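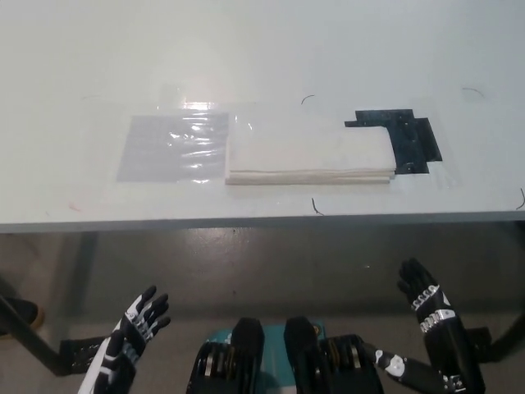
Minutes – Software sync, folding and bagging cell

April, 2:00 p.m.
Present: Thitima Rungrueang (chair), Hạnh Cù (minutes), perception group, controls group
Apologies: Mittal integration team

1. Minutes of the last meeting
Accepted with one change. Under item 4, "planner timeout" should read "grasp timeout". Hạnh has corrected the copy on the shared drive.

2. Perception
The clear plastic bag is still the weakest class. With the overhead lights on, the segmenter splits the bag along its glossy top edge and returns two masks. The white cloth stack on the white tabletop is better than last month, mainly from the new edge head, but the mask is sometimes short on the side toward the robot, where the cream-colored edges of the layers show. The navy piece is found reliably. Its outline is not: where it goes under the right end of the stack, the network closes the shape with a straight line.

Thitima asked whether the depth channel helps with the bag. Perception said no, it drops out on the shiny areas. Agreed to try merging masks that share a border before the pose step and leave the network alone for now.

The labeled set stands at 2373 frames. Of these, 548 were marked before the class names changed and need to be checked again. The Bruvness export script still writes the old names.

3. Table marks
The black arcs drawn on the tabletop are used for placing items by hand. Controls wants to know if they can also be used as a rough check on head camera calibration. Perception is against this: the marks are hand drawn and the arcs differ from one another. It was also noted that the detector has twice reported an arc as a loose strap. Marks stay as they are. Hạnh will add them to the ignore layer.

4. Planning and control
The Gevton planner now runs both arms from one request. Self-collision checking between the forearms and the torso housings was too strict and rejected reaches to the near side of the table. The margin has been changed to 40 mm and will be tested at half speed first.

The start posture has both hands raised in front of the table edge. Controls reported that the hands cover part of the lower image in this posture, and that the robot mask does not fully remove them. Fingers are the main problem – the mask uses the closed hand model for both sides, so a spread left hand leaks through. Fix is to read finger joint values at the time of the image. Needs a timestamp change in the driver.

There was some discussion about grasping the overhanging lower side of the stack first. Thitima is in favor. Controls would like to see slip numbers before committing. Left open.

5. Tooling
Stever log viewer: the new build opens long logs without freezing, but the joint plot and the video drift apart after a pause. Reported to the maintainers. Until this is fixed, people should reload the log after pausing.

Nightly replay tests failed on two machines. Cause was a full disk on both.

6. Actions
Mask merging for the clear bag – perception group
Recheck of the 548 older frames – perception group
Export script, class names – Hạnh
Ignore layer for table marks – Hạnh
Finger joint values in robot mask, driver timestamp – controls group
Half-speed test of new margin – controls group, Thitima to attend
Clear old logs from replay machines – Thitima

7. Any other business
Mittal has asked for the interface description. Thitima will send the current draft, marked as draft.

Meeting closed at 2:50 p.m.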